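Search reviews
Search
Print this page
E-mail to a friend
Reading time: 6 minutes

Trandurside: the best thing I have seen in a cinema this summer

7 August 2021

I went into Trandurside knowing only that it was a political drama, that it ran a little over two hours and that the friend who booked the tickets had already seen it twice. I came out wanting to go straight back in. It is a film about a water board, and I realise how that sounds, but stay with me, because I haven't gripped an armrest this hard since I was a teenager!

Trandurside is a valley town with a reservoir above it and a council that has been run by the same party for longer than most of its voters have been alive. A by-election is called when the sitting member dies. The ruling party puts up a safe man, the opposition can hardly be bothered, and then the manager of the local pumping station, a woman in her fifties with a bad hip and a very good memory, hands in her nomination papers with ten minutes to spare. She has found something in the maintenance records. We don't learn what for nearly an hour, and the waiting is delicious.

What I loved straight away is how much the film trusts you. People talk over each other about drainage rates and standing orders, and you pick it up as you go. There's a long argument in a church hall over whether a vote can be taken with the door open (the rules say the hall must be "closed", and no one present can agree what that means) and it's as tense as any car chase. The whole screening I was at was leaning forward. Somebody behind me muttered "shut the door, then" and got a laugh from three rows.

The lead performance is a marvel. She plays the candidate as someone who has spent her life being the cleverest person in a small room and has stopped minding that it doesn't show. When she is angry she gets quieter, and slower, and starts tidying things. By the last act you only have to see her straighten a pile of leaflets and your stomach drops. The safe man is lovely too, far more than the fool he might have been. He is vain and rather lazy, but he's read the same records, and you can watch him deciding every morning not to have read them.

It's wonderful to look at. Most of it takes place indoors, in offices and kitchens and the backs of vans, and then every so often we are let out on to the dam at dusk and the screen seems to double in size. The hills are the colour of wet slate. I'd have happily watched another half hour of people walking along that wall in big coats, not speaking.

And the sound! The pumps are always there, low down, under everything. You stop hearing them after the first few scenes. Then comes the night of the count, when they cut out, and I swear the entire room held its breath. Do see it somewhere with decent speakers if you can. I have a feeling it would lose a lot on a laptop.

Now, the grumbles, and I do have a couple. The daughter's storyline, in which she goes off to work for a lobbying firm called Nuchit, is a bit thin. The firm itself is good fun, all soft voices and bowls of expensive fruit, but she is only given two proper scenes before we are asked to care about her change of heart, and I didn't quite. There's also a dream sequence. It is short, and handsome, and I would cut it tomorrow.

I went back and forth on the ending as well. Without giving it away, the margin is 63 votes, and the film tells you so before the count begins. You know the number but you don't know which way it falls. On the bus home I thought this was too clever. By breakfast I'd decided it was the boldest thing in the picture, since it leaves you free to look at the faces, and the faces are what it's all been building to. My friend says she noticed completely different people in that hall each time, and on her third go spent the whole scene watching a teller in a green cardigan.

How does it sit next to other films of its kind? Anyone who enjoyed Basance a few years ago will feel at home, though Basance was colder and much more pleased with its own plotting. Trandurside likes its people. Even the party agent, who does some truly rotten things with a photocopier, is allowed a moment in a car park when you see what the job has cost him. I'd put it above Basance without much hesitation, and I went to see Basance 2 times.

It was shot in 6 weeks, according to the leaflet handed out at the door, and the count scene used 400 local people as extras. It shows in the best way. They look like folk who know each other, standing in the clumps that folk who know each other stand in, and the gossip going round the edges of the hall sounds entirely real.

The certificate is a gentle one. There's some swearing, most of it from the vicar, and an upsetting scene with a dog which ends all right (I always like to be told). Younger children would be bored stiff, but a teenager with any interest in how things get decided would, I think, be thrilled. Go with someone you can argue with afterwards, and leave time for a drink.
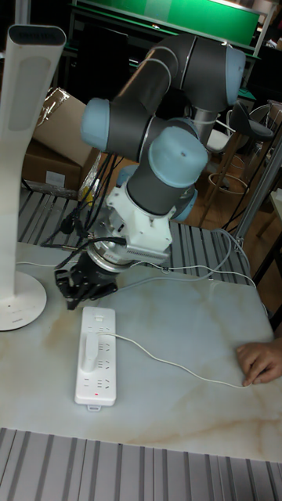
Also showing: Etau

A much smaller film, and one for a quiet evening. Etau follows a ferry pilot through her last July in the job, and hardly anything happens in it, beautifully. I'd have liked more of the brother and less of the harmonica, but the fog alone is worth the ticket. It's on in the little screen upstairs, so get there early for a seat with some leg room.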